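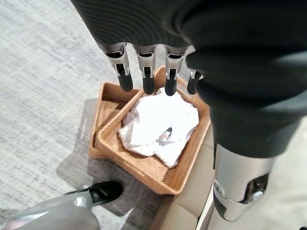 Landlord discovers the bed, tenants discover the fine print

Renters in the Dalisay building in Naster have until the end of October to sign a new lease that asks for the usual things: rent on the first, no grills on the balcony, and a bed that looks like someone in the apartment has their life together.

The clause comes from Sketurent, which owns the Dalisay and its 258 furnished apartments. Tucked between a paragraph on bicycle storage and another on candles, it says that bedrooms "shall be kept in presentable condition on any day when the unit may reasonably be viewed." A footnote explains that a unit may reasonably be viewed on any day. A second footnote explains that presentable condition includes "bedding drawn up, pillows upright and no garments at rest on the sleeping surface."

The garments-at-rest language has gone over poorly. It has also gone onto at least two T-shirts, one of which was worn to last week's tenants' meeting and later, by its owner's own account, left on the bed.

Sketurent says the change is a response to the market. Furnished apartments are mostly rented from photos and quick walk-throughs, and the company believes people decide in the bedroom. It has bought new duvets for the whole building, plus a decorative runner for the foot of each bed. The runner is listed in the inventory at a value many tenants say is higher than what they paid for their winter coats. It may be removed at night and must be back by 9 a.m.

Sleeping late is not mentioned. Several tenants who work nights at the hospital have asked whether a person counts as a garment at rest, and were told the question had been passed along.

The penalty is $4 per occurrence, a sum that seems to have been picked by someone who wanted to annoy people without having to go to court over it. Money from the charge will go into a building improvement fund. The last thing that fund paid for was a lobby fern, which has since been moved to the manager's office for its health.
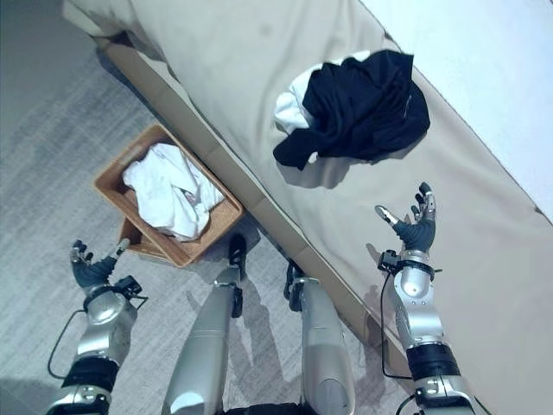 Neema Massawe told the meeting she had no objection to making her bed and did it most mornings, but she had been doing it for free up to now and did not care to start being graded. She also asked where, if the bed was off limits, a person was supposed to put the clothes that are too worn to hang up and too clean to wash. This got the longest applause of the evening. The representative from Sketurent wrote it down.

It is a fair question. Dalisay bedrooms come with a bed, a lamp and a closet that the lease calls generous. They don't come with a chair, and any adult knows that a bedroom chair is where half a wardrobe actually lives. The chairs were taken out two years ago to make the rooms look bigger. Tenants who bought their own were reminded in the spring that outside furniture needs written approval, and approval takes six weeks and a photo of the chair.

A petition against the clause had 1,138 signatures by the time it was handed in, a strong showing for a building that could not find enough people to split the cost of a snow shovel. Sketurent pointed out that the number is a good deal larger than the number of people who live there. The organizers pointed out that the sheet had been left on the counter at the bakery, and that the bakery's customers also have beds.

After the people who gave an address outside the building were set aside, along with one entry reading only "NO," the count came to 718. The company still finds this high. The organizers say it includes former tenants, and that feelings about the Dalisay tend to outlast the lease.

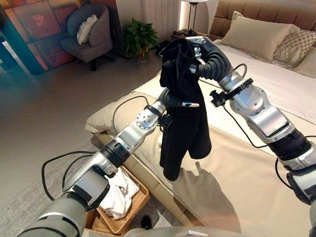
Grakinen tried it first

Naster is not the first town in the valley to go through this. In Grakinen, up the road, the owner of a smaller building put a made-bed rule in its leases a few years back and hired someone to walk the halls and check. Tenants made their beds once, beautifully, and then slept on top of them in sleeping bags. The owner held out through one winter. The rule is still in the lease, where new renters read it out loud to each other at parties.

Zeyu Duan, who runs a cleaning business in Grakinen and did the turnovers in that building, remembers those months fondly. The sheets, he said, had never been easier. He offered one piece of advice to both sides in Naster: buy hooks. A hook costs very little, it goes on the back of the door, and no lease he has seen has thought to ban it.

Sketurent's current lease bans adhesive hooks. The screw-in kind falls under "alterations," page 11.

The company has agreed to take another look at the wording before the deadline, and a revised draft is supposed to go out by email. People who have seen it say "at rest" has been replaced with "left for an extended period," and that nobody in the room could agree on how long that was. Suggestions ran from an hour to "until company comes." The runner stays in. Its return time has been pushed to noon, to the relief of the hospital crowd, who get home at eight.

Tenants with questions can stop by the manager's office between 2 and 5 p.m. The fern is on the left.

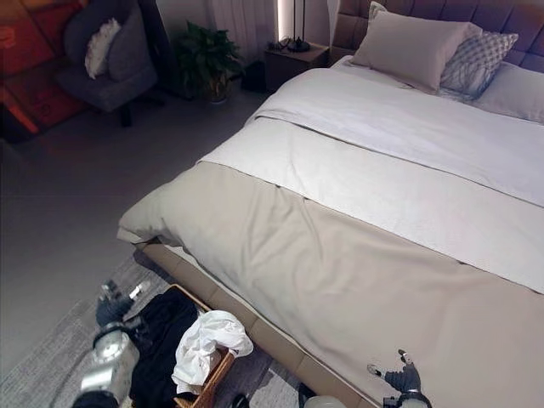 A white duvet, a beige runner across the lower half of the bed, and pillows against the headboard.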